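About us > Who we are and how we got here

Grundance is a small language school and conversation club in Brostomgate, up the stairs between the chemist and the shop that used to sell carpets. We teach English to people who have moved here, and we teach a handful of other languages to people who have always lived here and fancy a change. If you have walked past and wondered what all the laughing was about, it was probably the Thursday lot's pronunciation practice, as they were once known, although they have since moved to mornings and still answer to the old name.

The school was started by Danylo Tymoshchuk, who had been giving lessons at his own kitchen table and had run out of chairs. He wanted a place where a beginner could sit down next to somebody quite good and neither of them would feel silly. His first class had 5 learners in it, and one of those was his neighbour, who spoke perfectly good English already and came for the company. We still have people like that, and we're very glad of them.

Wanting Peng joined in the second year to teach Mandarin, and ended up rewriting most of our timetable as well, which badly needed it. She looks after the courses now and Danylo looks after the teaching of English, and between them they argue (quite happily) about homework. Danylo would like more of it. Wanting thinks that if a person has done a full shift and put three children to bed, then ten minutes with a list of words is plenty. At present we set a little and don't chase anyone for it.

We have 37 learners on the books as we go into September, spread over the daytime and evening groups. That's about as many as we can manage while still knowing everybody's name, and knowing everybody's name matters a good deal to us. When you ring up, the person who picks the phone up will very likely be the person who teaches you.

How we teach

We begin with talking. Grammar comes along behind, usually when somebody asks why a thing is said one way and not another, and then we get the board out and go into it properly. We have found that a rule sticks much better once you have tripped over it yourself at the post office. So our first few weeks are all greetings, prices, bus times, what hurts and where, and how to say politely that you didn't catch that and would they mind saying it again.

After that we go wherever the group wants to go. Last year's intermediate class spent most of the spring on telephone calls, since that was what frightened them most. They sat back to back so they couldn't see each other's faces, and booked pretend dentist's appointments with one another until they were thoroughly sick of it. The advanced group read a whole detective novel, a chapter a week, and fell out badly over the ending.

We keep a notebook in each room called the Cai book, after the first learner to fill one. Anybody can write in it. People put down odd words they've heard, a sign that made no sense, something a child brought home from school, and we take one or two entries at the start of each lesson and puzzle them out together. There must be well over 1,000 entries by now and we have never thrown a book away. If you come for a look round, do ask to see them. "Mind how you go" has been written down by different people more often than anything else.

Lessons last an hour and a half with a break in the middle. The break was put in so people could rest, and has turned into the part where the most English gets spoken, so we let it run over when it wants to.
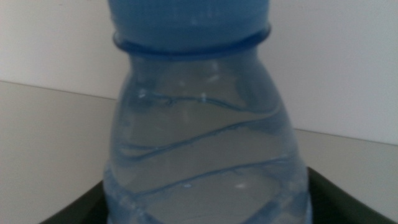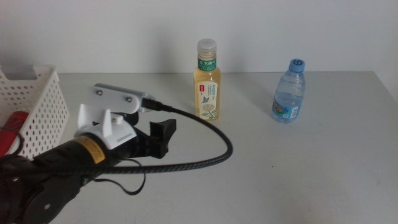 Something to drink, and a bottle of water.

Wanting Peng would add at this point that new learners shouldn't worry about being placed in the wrong group. She has moved people up after a single lesson and she has moved people sideways just because they worked better in the mornings, and in her view the first 3 weeks are for finding out where you're comfortable, so please say if you aren't. She'd also like it known that Mandarin beginners are welcome at any point in the year and needn't wait for a new term.

Joining us

There isn't an entrance test. We'll have a chat with you, in whichever language gets us furthest, and ask what you'd like to be able to do that you can't do yet. Some people say they want to pass an exam, and we can help with that. Others want to talk to their daughter-in-law's parents, or follow the news, or tell a joke at work and have it land. We write it down and look at it again together at the end of term.

Fees are paid by the term or by the month, whichever is easier, and if money is tight please come and talk to us before you decide against it. We keep a few places back at a lower price, partly thanks to Trivden, the stationers on the corner, who have supported us from early on and still let us have our exercise books at cost - they also put up with a great many of our learners practising on them at the till.

You are very welcome to sit in on a lesson before you sign up. Mornings start at half past nine and evenings at half past six, and the street door sticks a bit, so give it a good push. The bell works if you lean on it. Children can come along to the morning groups if they're happy drawing or reading in the corner, and there's a box of books for them in most of the languages our families speak at home, though we're short of Portuguese ones if you happen to have any going spare.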